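How to apply for credit for previous study

Print this page
E-mail this page

If you have finished courses at another university or college, you may be able to count them towards your degree at Norside. Credit is not given automatically when you enrol. You have to apply, and each course is looked at separately.

Before you start

Get an official transcript from every institution you attended. You will also need the outline for each course as it stood in the year you took it. A calendar entry is not enough. Outlines should show the topics, the hours and how the course was marked.

Filling in the form

1. Download Form 508 from the student centre page, or pick up a copy at the front counter in the Laing Building.
2. List each course on its own line, with the code, title and final mark.
3. Beside it, write the Norside course you think is the closest match. If there isn't one, write "unspecified" – you may still get elective credit.
4. Sign both pages. Unsigned forms are sent back.

Courses with a mark under 50 are not considered, even if your old school counted them as a pass.

Handing it in

Bring everything to the counter or mail it to the Flondgate campus. The counter closes at 4:30. Applications for the fall term are due by the end of June, and late ones are held over to the next term. 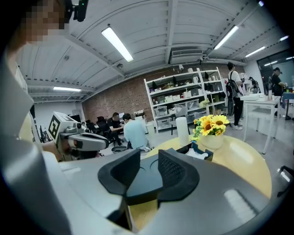
Decisions go to your student e-mail within 13 working days. Lab and studio courses can take longer, as the department has to see the outline first. Stay enrolled in any course you have asked to skip until you hear back – you can drop it afterwards without a fee.

If you disagree with a decision, reply to the e-mail and attach any outline or assignment you left out the first time.

Print this page
E-mail this page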